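Leltance hand-teaching kit for parallel grippers
Sold by Trotham. Listing notes by Hemi Bolger.

Price: $1,525
Replacement finger pair: $106
Foot switch, sold separately: $346
Warranty: 2 years on the handle, none on the fingers

The maker's brochure promises that anyone can teach a robot a task before lunch. I sell the kit and I would not put that in writing. What you get is a leader handle you squeeze and move, a follower mount for the arm you already own, a wrist camera bracket and recording software. You do the job with the handle, the arm copies you, and the software stores the camera view along with the joint positions. Whether those recordings add up to a task the arm can repeat alone depends mostly on you.
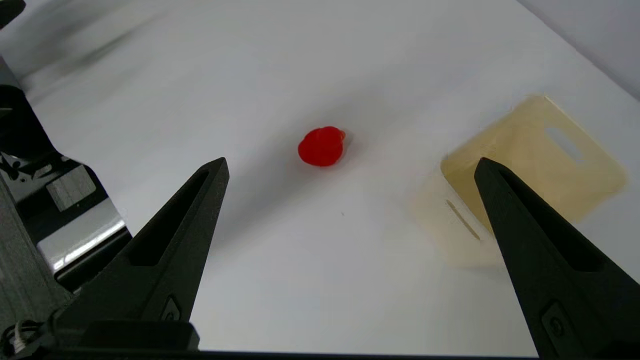

Start with one object and one destination. Most buyers I talk to want to begin with a full bin of mixed parts, and most of them call back. A better first lesson is something small and easy to tell from the table, like the bright red lumpy piece sitting between the black fingers, with a translucent container close by. See-through plastic is a fair test of your patience, by the way. Its walls let the light through and its edges go soft in the wrist view, so practice lining up on one before you record anything you intend to keep. If you can't find the rim on the monitor, don't expect the software to find it for you.

What the handle does well

The squeeze is proportional. Close your hand halfway and the gripper closes halfway, and there is enough spring in it that you can stop short of crushing a soft item. Wrist motion follows closely at low speed. Fast motion lags, whatever the brochure says, and a lagging demonstration teaches the arm to overshoot. Go slowly. You can trim dead time from the start and end of a recording afterward, but you can't trim bad steering out of the middle.

What it does not do

There is no force feedback. You will feel the spring in the handle and nothing from the table. People who have used the older Somboon pendant sometimes prefer it for this reason – a button press is dull, but you know exactly how far you moved. The Leltance handle is quicker for picking things up and putting them down. For inserting a pin in a hole, I would keep the pendant. 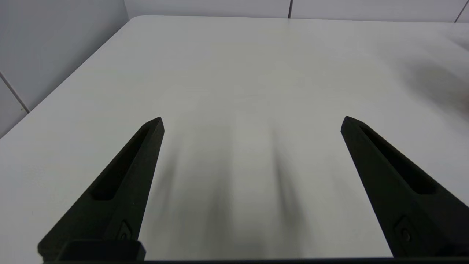 Lighting matters more than the manual admits. The manual gives it one paragraph. Gripper shadows move with the arm, and if you record every demonstration under the same lamp, you may end up with a task that only works under that lamp. Change the light a little between sessions. Move the starting position too, and throw out any take where you fumbled and recovered unless recovery is what you meant to teach.

Compatibility

Fits arms with a standard round tool flange. The Fellano adapter plate is included for small bench arms. It is not approved for arms sharing a floor with foot traffic, and the handle has no emergency stop of its own. Use the one on your arm controller and keep it within reach.

Returns

Unused kits only, in the original box. Software keys can't be returned once activated. If you are unsure, ask for a bench demo and bring your own part. I'd rather lose the sale on Monday than process the return in December.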